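The Carton That Wouldn't Stay Put

I've spent a good part of my working life cleaning up after robots, and I have to tell you, the fake ones make just as much trouble as the real ones. Maybe more! A real arm drops a coffee mug and you get out the broom. A simulated arm drops something and you get a log file with 121 lines in it, all of them telling you everything went great.

That was my April. We were building a table-clearing job for a two-armed machine, the kind of thing you'd love to have after a big family dinner, and we were doing it in simulation first (as you do, if you like your furniture). The job was called Neagu, after nothing much. Pick up what's on the dining table, put it away, don't hit the chairs. Easy, right?

The fault came in through a milk carton. Every few runs the score sheet said the carton had been picked up and held for ten full seconds, and every time we played the run back, the carton hadn't moved. The software had given us a pass on a grasp that never took place! 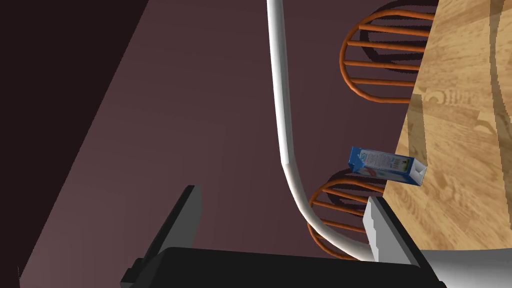
A wrist view from the simulator, with the carton on its side at the edge of the table.

So where was the pass coming from? My first guess was the physics, because my first guess is always the physics. I spent two days fiddling with friction. I made that carton so grippy you could have climbed it. No change at all.

Then Ileana Ilie asked me what our success check was measuring, and I opened my mouth and nothing came out. I'd written it months earlier, and I'd written it lazy. It looked at whether the carton was somewhere between the two fingers as seen by the wrist camera. That was it. It never asked how far away the thing was. Hold an open gripper high over the table, line it up just so, and as far as my code could tell, you had yourself a carton.

I laughed, and then I felt a little sick, because the same check was in the safety stop. The rule said that if an arm was holding something, it was allowed to swing faster past the other arm and the chairs. A phantom carton meant a very real speed increase, in a space where there isn't much room to be wrong.

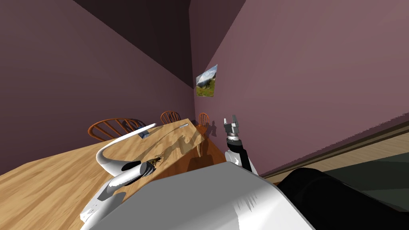

Cornel Jitaru thinks I'm being too easy on myself. The lazy check was a small mistake, he told me, and the big one was letting a single yes-or-no answer decide both the score and the speed limit. He would have split them on the first morning, and he'd want the slow speed to be what you get whenever the sensors disagree.

He's right, and it stung. We split them that same week. The score now wants contact on both fingers plus a change in the object's height. The speed limit wants all of that and a force reading too, and if any piece is missing the arms crawl. Watching them crawl is about as exciting as watching a bathtub fill, but I sleep better.

We also went back over 60 old runs with the new check, which was a humbling afternoon (I ate a whole sleeve of crackers). Nearly a sixth of the passes turned into fails. And the odd objects, the ones we toss in to keep the software on its toes, got caught up in it too. A big bee on the tabletop, way over by the right finger, is a lovely test of whether your code knows near from far. 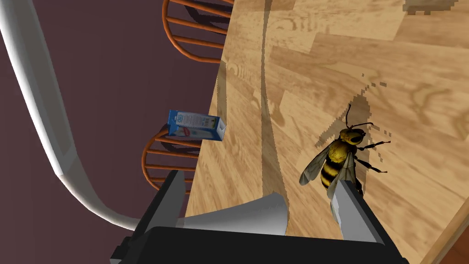
What I'd Check Before You Trust a Pass

Play back your wins. We all watch the failures, they're more fun, but my bug was sitting in the good runs the whole time.

Ask for two kinds of evidence. A camera can tell you something lines up with the fingers. Let touch or height tell you the rest.

Keep the score code and the safety code in different files, written by different people if you can swing it. Ileana has ours now and won't let me near it.

And try the silly case. Park the gripper over the table with the fingers wide open, run your check, and see what it says. Mine said "grasp complete," and I've got it printed out and taped over my desk.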